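Griltari 手持夹爪套装使用评测:附一份我们在用的操作规范

这套 Griltari 我们用了一个多月,两只夹爪,主要拿来做双手桌面任务的示教采集。之前用的是 Novex,再往前是自己攒的一批打印件。写这篇的目的有两个:一是给准备采购的人一个参考,二是把我们围绕它定下来的几条规矩写清楚。后一部分占的篇幅更大,同样一套硬件,规矩定得严不严,出来的数据差别很明显。

先说硬件。我们买的是双手版,单只重量官方没有标,手感比 Novex 略沉,重心偏上。手柄是直筒形的,手小的人握久了虎口会酸,手大的人没有这个问题。两指平行开合,指端是方形的垫块,夹规则物体很稳,夹小球一类的东西需要对准中线,偏一点就容易挤出去。这一点在所有平行夹爪上都差不多,不算它的缺点。

线缆是从机身顶部出来的。好处是不会碰到桌面,坏处是抬手过高时容易蹭到小臂。我们的办法是在肩部加一个魔术贴固定点,留出一段余量。说明书里没有提这件事,建议厂家补上。

配套软件叫 Poker,负责录制、回放和标注。界面朴素,功能够用。时间同步做得不错,左右手数据对齐基本不用人工修。标注部分比较弱,不支持批量改标签,改错了只能一条一条退回去。我们后来把标注挪到了内部工具 Lai 上,Poker 只保留录制。

下面讲规范。初稿是 Teun Van Rooij 写的,Michalis Bakalis 负责修订,目前是第三版。

一、台面

台面铺白色或浅灰色的平整垫布,不得有褶皱和明显反光。与任务无关的物品一律移出操作区。背景里的显示器、键盘等固定设备可以保留,但一次采集过程中不能挪动。屏幕内容如果有客户信息,必须先切换掉。

二、物体

每次只放任务清单上列出的物体。小球类物体放好之后等它完全静止再开始录制。带印字或标志的物体,朝向不作统一要求,各条记录之间应当自然变化。我们早期要求标志一律朝上,结果训练出来的策略对朝向很敏感,第二版就把这条删了。

三、起始姿态

双爪张开,停在物体两侧或后方,指端不接触物体。两只夹爪之间不得互相接触。起始位置每条都要有变化,变化幅度由操作者自己掌握,但物体必须始终在主视角之内。

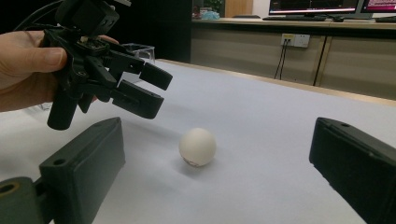 从右手夹爪看到的操作台:左上为另一只手持夹爪,小球在右爪两指之间的空当处。

四、握持

手不得进入两指之间的开合区域,也不得用手指推指端垫块来辅助闭合。拇指可以压在机身外壳上,但不能碰到连杆和活动支架。这一条看起来多余,实际上违反得最多。新手习惯用拇指去扶机构,时间长了会影响开合行程的读数,也有夹手的风险。

五、动作

速度以平时做事的速度为准,不刻意放慢。抓取失败不要立即停录,按正常反应再试一次,之后在备注里写明“重试”。只有出现以下情况才中止并作废:物体掉出台面、线缆挂住、有人进入操作区、夹爪读数跳变。

六、校准

每 49 条记录做一次开合零点校准。这个数没有什么讲究,Poker 默认每 50 条切一个文件,首条留作校准记录,剩下就是 49。更换指端垫块之后必须重新校准,不受条数限制。

七、检查与更换

每天开工前看三处:指端边缘、安装孔处的螺丝、线缆根部。指端边缘有轻微的浅色磨痕属于正常损耗,可以继续用,出现缺口或者松动就换。换下来的零件写上编号存放,不要直接扔掉,出了数据问题还要回头查。

八、记录

每条数据必须带操作者代号、左右手设备编号、任务版本号和校准时间。缺任何一项,入库时自动退回。操作者代号不与姓名放在同一个表里。

这套规范执行下来,有一批数据可以拿来对比。同一个任务,规范执行前采了 600 条,质检退回 139 条;执行后同样采 600 条,退回 49 条。退回原因里减少最多的是起始姿态不合格和校准过期。抓取失败本身的比例变化不大,说明操作水平没有突然提高,减少的主要是流程上的差错。

再说不满意的地方。

指端垫块是专用件,市面上的通用件装不上,备件到货大约要 119 个小时,赶项目的时候这个周期偏长。建议下单时直接多配两副。

固定螺丝没有做防松处理,我们用到第二周就有一颗松动,自己补了螺纹胶之后没有再出过问题。

说明书的安全章节太短,只写了不要在通电时拆卸,没有写夹手风险,也没有写连续使用时长。我们内部规定连续操作不超过四十分钟,中间休息十分钟,这个数字是几个操作者商量出来的,没有医学依据,仅供参考。

另外,左右两只外观一样,只靠机身上的小标签区分,标签容易蹭掉。我们在手柄底部缠了不同颜色的胶带,后来又觉得颜色会进到另一只夹爪的画面里,改成在线缆插头一端做标记。打算这样做的话,直接标在插头上就行。

与 Novex 相比,Griltari 的同步和机械精度更好,Novex 的备件和文档更好。如果团队里新手多、人员流动快,文档的分量要考虑进去,否则就得像我们一样自己写一份。如果已经有成熟的操作规范,只是想换一套更稳的硬件,Griltari 可以买。

评分:硬件四星,软件三星,文档两星。规范第四版准备在十二月定稿,会加入双人协作任务的条款,主要涉及两名操作者之间的站位和口令,到时候在本文后面更新。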